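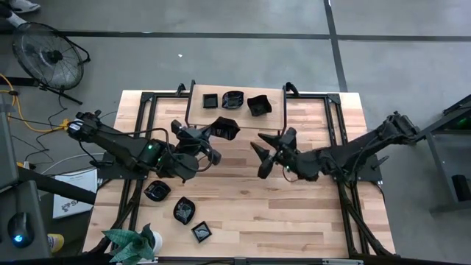
Checked by: Ulla Nurmi

Pre-visit safety check, robot demo area
Site: Motex, ground floor
Event: open day, visitors in groups of six
Date of check: 2026-02-10
Marks used: OK / FIX / OPEN (no answer yet, or an answer I don't accept)

I was handed last year's sheet already filled in and asked to sign it. I started over on a blank one. Comments are mine unless marked MT (Martti Turunen, who runs the demo).

1. FLOOR AND WALKWAYS

1.1 Cables clear of visitor route: FIX
The yellow-orange extension cable runs across the floor to a connector near the back of the left arm, and there are thin black cords in a tangle below it. I was told visitors "won't be on that side." There is nothing to keep them off that side. Cover it or move it.
MT: Cable cover ordered from Van Hecke.
Ordered doesn't count. Stays FIX until it's on the floor.

1.2 Loose items off the floor: FIX
Shoe by the fan. Small scrap of something white behind the table.

1.3 Fan stable, cord out of the way: OPEN
I want to know if it needs to be there at all during the tour.

1.4 Exit route free, door opens fully: OK

2. TABLE AND FRAME

2.1 Table does not rock when leaned on: OK
Leaned on it myself, both ends.

2.2 Arm mounting plates tight: OK
Someone went over the bolts with a wrench while I stood there. The clamp handle on the right plate sticks out, and a child walking past will find it. Turn it in or pad it.

2.3 Board at the back fixed in place: OK
Clamps at both upper corners. Pushed it, did not slide.

2.4 Plant: FIX
It hangs over the front left corner of the table. Looks nice on the flyer, I'm sure. Move it before somebody reaches past it for a dish.

3. ARMS

3.1 Stop button reachable by the operator without crossing the work area: OK
Tried with both arms moving. They stopped.

3.2 Stop button reachable by anyone else: FIX
One button, one person. If Martti turns around to answer a question, that's the end of your safety plan.

3.3 Speed limit set for visitors: OPEN
I was told the Grurkik software "takes care of it." I asked for the setting on the screen and got a slide instead. Show me the number.
MT: Limit is set in the demo profile. Will print it.

3.4 Gripper fingers: FIX
The ones on the right arm come to a point. With the gripper open they aim up and across the table at whoever is leaning in. The claim is that the arm can't hurt anyone at this speed. See 3.3.

3.5 Cables on the arms do not snag through full travel: OPEN
There's a loop of cable over the left forearm and a thin red wire hanging in a loop under the right wrist. I watched one run and nothing caught. One run proves very little. Repeat the whole routine 400 times, log it, then I'll talk about OK.
MT: We have 3,000 cycles on the left arm already.
Good. Send the log. And the right arm?

3.6 Hold on power loss: OPEN
Asked what happens to a dish in the gripper if the plug comes out. Got two different answers from two people.

4. DISHES

4.1 Dropped dish does not break into sharp pieces: OPEN
I need to know what they're made of. The left arm holds the angular bowl tipped up on its side, and that's the one I'd bet on dropping. Drop a spare and write down the result.

4.2 Dishes checked for chips: OK

4.3 Spare dishes out of reach: FIX
The ones waiting on the near left of the table are easy for any visitor to pick up. The Mutance brochure says the system "adapts to a changing environment." Please don't let the public test that.

5. VISITORS

5.1 Line on the floor showing where to stand: FIX
Tape, a bright color.

5.2 Group size: OK at six, with a second staff member present. Not OK with Martti alone.

5.3 Long hair, scarves, lanyards mentioned in the talk: FIX
Not in the script I was given. The script does have a full page on the future of dishwashing.

5.4 First aid kit stocked: OK

RESULT: not released for visitors

I'll come back when the FIX items are done and the logs are in my mailbox. Same check again before the June visit, whatever comes of this one.

U. Nurmi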